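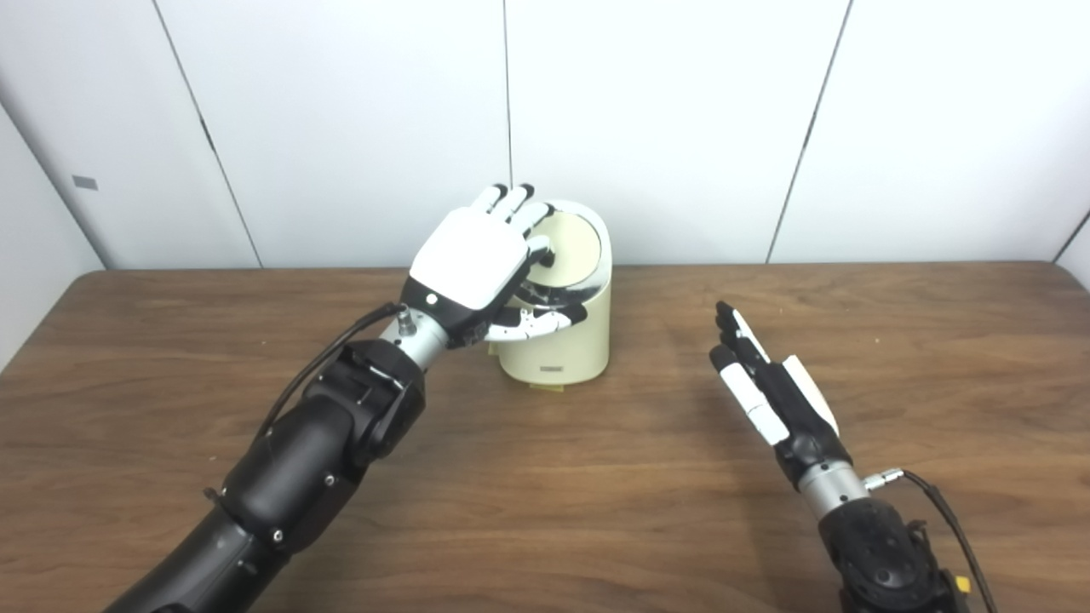 The Price of Deciding to Change

Lulen sells a goal-setting program for women who feel stuck. It runs 20 weeks and costs $400, and by October 2024 the company was claiming roughly 3,000 graduates. I asked how many had reached the goal they signed up with. The answer was 613 "success stories" — a phrase that covers anyone who filled out the closing survey and checked "proud of my progress."

I'm proud of my progress most mornings. I still haven't learned Spanish.

Zalleo, a rival, promises a "breakthrough weekend" and sends you home with a workbook.
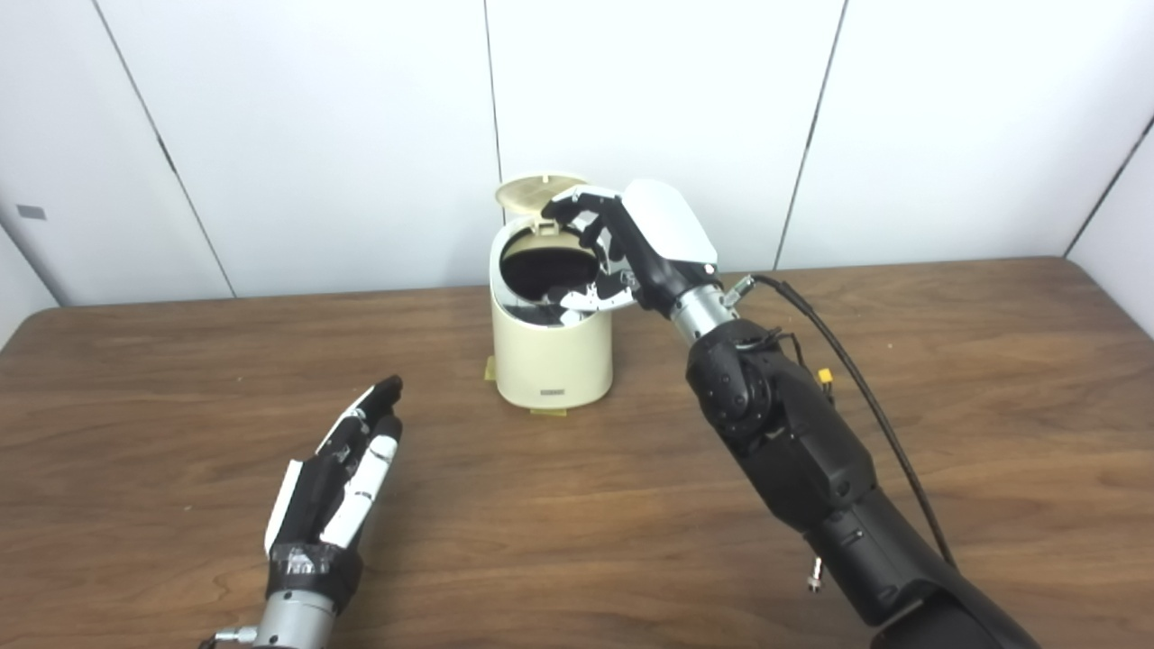
The workbook asks you to name your fear, then your dream, then a friend who might like a discount code. It never asks about child care, rent or a boss who won't move your shift. Those are the things women I interviewed brought up first. One had dropped out before December and was still getting emails about commitment.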